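Ticket 838 - Review pages showing wrong original date / feed resending old posts
Status: open, waiting on reporter
Opened by: Dzintra Paulauskas
Assigned: Justinas Šimkus
Component: book blog, archive + feed

Feb 14, 2024, first entry

Reposted my old review of Rovanau this morning, the flooded city novel, with a new intro paragraph on top. Post looks fine on the front page. But:

- the archive lists it twice, once under the old year and once under the new
- the old one has lost its comments, 30 of them, all gone from the page
- feed readers got a whole pile of ancient reviews again. Three people emailed me already asking why I'm reviewing everything by Hestetti in one morning

Did not touch any settings. Used the "repost" button in Rurel like always. Plugin updated itself overnight I think.

Justinas, 10:20

Looking. Feed has 80 items in it, should be 20. So the limit got reset by the update. Setting it back. Can you tell me if you edited the slug on the Rovanau review? Old address ends in -review, new one ends in -review-2.

Dzintra, 10:41

Didn't edit the slug. Did change the title, took out the word "dystopian" becuase it isn't one really, more of a slow collapse thing. People farm on the roofs. Title change has never done this before.

Justinas, 11:15

OK so title change + repost in the same save makes a new post now instead of moving the old one. Reproduced on the test copy with the Rocha short story roundup. Changed title only: fine. Repost only: fine. Both at once: duplicate.

Comments are not lost. They're attached to the old post ID and the old post got flagged as a revision. Will move them over by hand.

Please don't repost anything else until I say. Drafts are ok.

Dzintra, 11:32

Fine. Had the plague trilogy lined up for tonight, will hold it. Can you check the sidebar on the test page still loads? It was a grey box for me earlier.

Justinas, 12:05

Sidebar loads here.

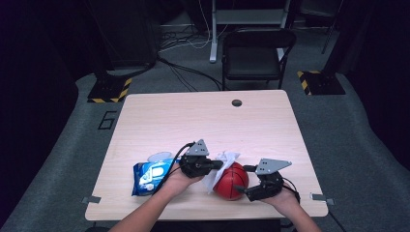
Hand-held grippers and a crumpled white wipe on a light wood-grain table.

Cache problem probably. Cleared it. Try a private window.

Dzintra, 12:18

Yes ok now. Grey box gone.

Justinas, 14:50

Where we are:

1. Feed limit back to 20. Readers that already pulled the old stuff will keep it, can't do anything from our side.
2. Comments moved to the new Rovanau post. All 30 there. Two were out of order, fixed.
3. Old address redirects to the new one. Tested in two browsers.
4. Archive duplicate removed but the sort is still off. It goes by repost date, so the review shows up under this year. You want it under the original year yes?

Dzintra, 15:07

Yes original year. With the "originally reviewed in" line on top, same as the others. Whole point of the archive is you can see what I thought at the time, before half of it started sounding like the news.

Also the star rating is missing. Was four. Was it ever in the database or did I type it in?

Justinas, 15:30

Typed in. It was in the old intro, and you replaced the intro. Revision from June has it, pasted below the new paragraph. Move it if you don't like it there.

For the sort I need to run a script over all the reviews, 267 posts. Only changes the archive date, not the text. Backup first. Will take up to an hour, archive page might look odd meanwhile.

Dzintra, 15:34

Go ahead. Nobody reads it in the afternoon anyway

Justinas, 16:48

Script done. Spot checked the Hestetti reviews and everything tagged post-apocalypse, dates look right. One post had no original date at all (guest review of the generation ship book, the one with the mutiny). Left alone, need the year from you.

Plugin rolled back to the previous version, auto update off. Reported the bug to the Rurel people with steps. No answer yet.

Workaround if it ever gets turned on again: change title, save, THEN repost. Two saves.

You can do the trilogy tonight. Send me teh year for the guest post and I'll close this.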